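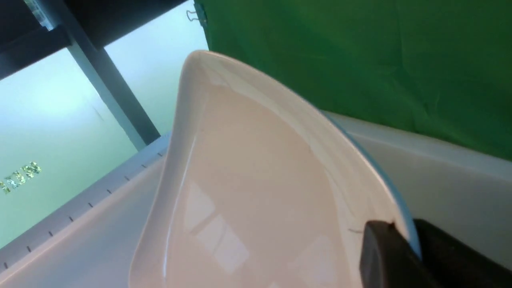
Mervin Lévesque
Music writer, tapes and small-label stuff mostly

13/02/2018

ok so Zillon are back. new record is called Carrier, it's out in August on Pesari. thread as I go, on a train, bad signal

For people who missed them the first time – synth and drum machine duo out of Anudholm, one great tape, one messy album, then quiet for ages. No farewell post, no split announcement, the site just lapsed

Press email landed this morning with 2 songs on a private link. Have played both way too many times already. Neighbor in the next seat has asked me to turn it down. On headphones

First one is called "Wet Coats". Starts with that rattly hi-hat from the tape, same machine I'd bet money. Then the bass comes in and it's HUGE. They never had low end like this before

Old Zillon always sounded like it was coming through a wall. I loved that but I get why some people didn't. This one you can hear the words

Words are good btw. Verse is a long list of things left at somebody's sister's place. Chorus is just "I'll come by for them" over and over until it stops meaning anything

No idea who's singing backup on the second verse. Credits in the email say only "voices". Low, bit flat, great. If you know tell me

Second song, "Ferry Money". Slower. Took me three listens. Has a spoken bit in the middle which I was dreading and it's fine, it's short, the drums carry on under it

The end of Ferry Money though. Drums drop out, one organ chord, held forever, and you can hear somebody put something down on a table. They left it in. Played that bit on the platform and missed my train, this is the later train

Will post links when the songs are public. Please stop asking for the private one, I'm not sending it, the label is tiny and they'd know it was me

Tracklist from the email, since a few of you want it:

Wet Coats
Depot
Your Brother's Keys
Ferry Money
Slow Lights
Carrier
Ask at the Desk
Second Kitchen
Home by Ten

"Your Brother's Keys" is an old live song!! They used to open with it. I have a horrible phone recording from the back of a bar, mostly you hear me talking. Never thought it'd get a proper version

Title track is nine minutes according to the email. Old Zillon never went past four. Nervous. Excited. Both

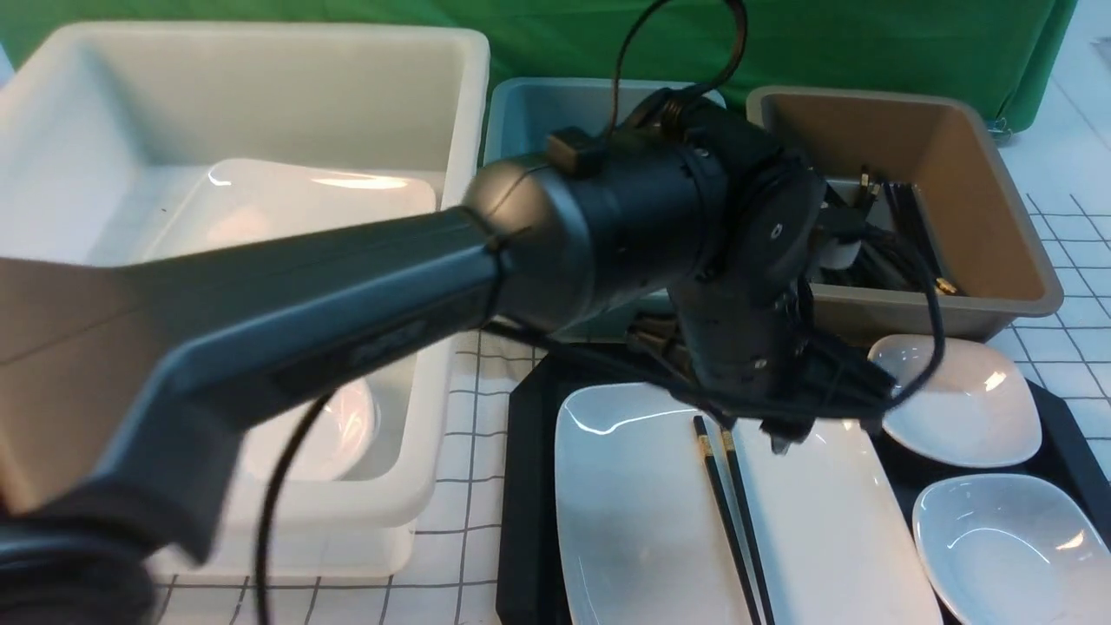

Gripper over the serving tray, cables all over.

Right, signal again. Label stuff

Pesari started out doing dub reissues and now seem to put out whatever they feel like. Last year's harp record was them. So was that split single everybody argued about. Nice fit for Zillon I think, nobody's going to make them do a remix package

Vinyl run is 3,095 copies. Weird number, I asked, label says that's what the plant could do in the slot they had. One pressing, one color (black, thank god). Tape version too but they haven't said how many

Preorders not up yet. They say "spring". Shipping from Europe will hurt if you're over here, it always does, go in with a friend

Somebody asking if the tape is getting reissued along with it. Not that I know of. Masters are supposedly in a box in the singer's parents' house. Supposedly that box got damp. I've heard that story from enough people that I half believe it

The messy album is still online and I'd say start at track four, then go back. Tracks one to three are why people think they don't like this band

Live dates. Only one so far, a release show at home in Anudholm, the old net loft down by the harbor. Capacity 191. It'll be gone in a minute

I saw them in that room years ago and couldn't feel my feet afterwards, there's no heating. In August you'd be ok. Sound is great if you stand left of the desk, terrible anywhere else. Don't stand under the stairs, the bass just sits there

Ticket limit is 2 per person, names on the door, no resale. Good. Last time they played a room that size half the crowd had paid silly money and talked through it

US dates: email says "being discussed". Which could mean anything. I emailed back and got a thumbs up. So, a thumbs up

Would love to see them with a proper opener this time. Last tour it was a guy playing one cymbal for forty minutes. I was with him for ten of those

Couple of replies saying they sound like a lot of newer bands now. Well yes. Those bands were all at the shows. Listen to the tape and check the year on the back

Also getting "isn't this just nostalgia". Maybe a bit?? But Ferry Money doesn't sound like anything they did before. If they'd wanted easy money they'd have done the tape front to back and gone home

Correction to the post up top, I said duo. There's three of them on this one, the drummer from the Depot sessions is a full member now and gets writing credits. Sorry, typing fast

And before anyone asks, yes "Depot" the song is named after the sessions, or the sessions after the song. Press sheet says both in different paragraphs

Sleeve is a blurry shot of a road at night. Might change, the email says "artwork tbc". I'd keep it

Things I still want to know: who the backup voice is, who mixed it (the low end!!), wether the tape version has the extra track like it used to in the old days. Have asked Pesari all of it. They're slow but they do reply

Played Wet Coats again. The bass is a real bass, I had it down as a synth. There's fret noise just before the second chorus. Somebody's picked up a bass guitar after all this time

Asked the person in the next seat what they thought since they could hear it anyway. "It's alright, bit repetitive." Fair review tbh

Interview request is in. If it happens it'll be by email, they don't do phone. Send me questions, sensible ones please, I'm not asking about the cymbal guy

Wet Coats goes public first, Ferry Money later. No day given for either. I'll put both in this thread so keep it bookmarked or whatever

My stop. More tonight if the label writes back

Edit, they wrote back already: mixed at home in Anudholm by the drummer. The DRUMMER. Still nothing on the voice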